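Section 2: Laying out the table

I've set up the Kosia more than 200 times now, mostly at Zatstead (and once on a very wobbly desk in Kisusdale, which I can't recommend!), and I still do it in the same order. Small pieces first, big pieces after, anything from the kitchen last. You can do it your own way once you've got the hang of it, but please try mine the first time through.

2.1 The cube and the bowl

1. Clear the table and wipe it down. I use a barely damp cloth, then a dry one.

2. Put the bowl down first, off to one side. I like the light blue one, but any shallow bowl from your cupboard will do.

3. Take one small wooden cube and stand it out in the open, a little way from the bowl. Don't fuss about getting it square. Slightly skewed is fine, and I think it makes a nicer first turn.

4. Try a practice pick-up: cube off the table, into the bowl, back out again. If you keep knocking the rim, move the bowl further off.
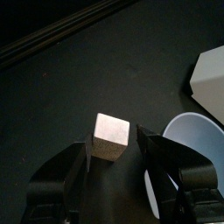 Rongrong Fang: I start with the cube inside the bowl and work the other way round. My lot find tipping it out much easier than dropping it in, and then they're keen to put it back.

I've tried it like that too, and it works well with beginners. If you do start from the bowl, skip step 3 and go straight to the practice.

Note: the wooden cubes mark quite easily. Don't soak them, and don't leave them on a radiator to dry (I did, last July, and the corners have never been the same).

2.2 The big pieces

5. Stand the dark green slabs up side by side so they make one chunky block. Push them together gently from both ends until the row is straight.

6. Line up the white blocks next to it. Leave a small gap between each one, enough to get a grip on either side.

7. Lay the lime-green cylinder on its side by the green block, and put the star out past it. Give the cylinder a light nudge. If it rolls, your table isn't level, so fold a bit of card under a leg and try again.

8. If you're playing the kitchen round, the knife block goes at the back, behind the green slabs, handles up.

CAUTION: Real knives are real knives. Check every one is pushed right down before anybody sits at the table, and leave the knife block out completely if small children are joining in. You lose nothing except one round.
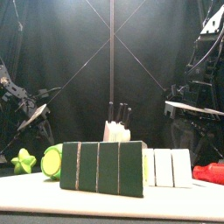
Kosia Set-up Guide, Issue 2, page 18

2.3 Before you start

9. Walk round to the other side and look at the layout from there. I nearly always find a white block hiding behind something taller, and it's only fair that both players can see everything.

10. Agree which piece moves first. Evander Halliday and I always go for the star (it's the fun one!), but the cylinder makes a good opener as well if you'd like something trickier.

Note: if a slab falls over during play, stand it back up and carry on. There's no penalty for it in the short game. For the long game, see section 3.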